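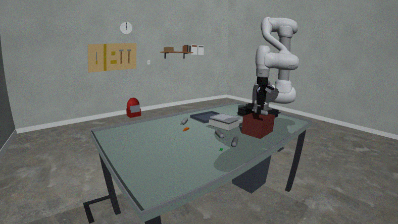
1. Lager und Kommissionierung, Skript zu Sitzung 3 (Kourkoulas)

Grundbegriffe zuerst. Wareneingang, Einlagerung, Entnahme, Versand. Nicht verwechseln: Lagerplatz und Lagerort!! Kam in der letzten Klausur dran, 60 % falsch.

ABC-Analyse: A-Teile = wenig Artikel, viel Wert. Faustregel 80 % vom Wert. C-Teile umgekehrt. Fallbeispiel Flundum: 1000 Artikel, davon 70 A-Teile. Rechnung an der Tafel, bitte selber nochmal durchgehen. 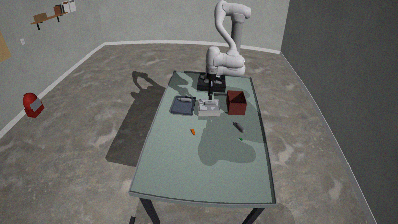 2. Meldebestand

Formel: Tagesverbrauch x Lieferzeit + Sicherheitsbestand. Einheiten prüfen, Tage mit Tage, nicht Wochen. Bei Korkell schwankt die Lieferzeit stark, im Dezember besonders, also Sicherheitsbestand rauf. Kostet Kapital, klar.

Wir verwenden Cookies, um unser Angebot zu verbessern. Einstellungen | Alle akzeptieren

FIFO bei Verderblichem, LIFO fast nur noch bei Schüttgut. Wer Chargen hat, 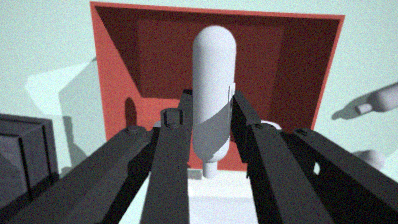 muss sie getrennt führen, sonst ist die Rückverfolgung hin. Siehe Fall Clodmont, Reader Kap. 4. Übungsblat bis nächste Woche, Aufg. 2 und 3 reichen.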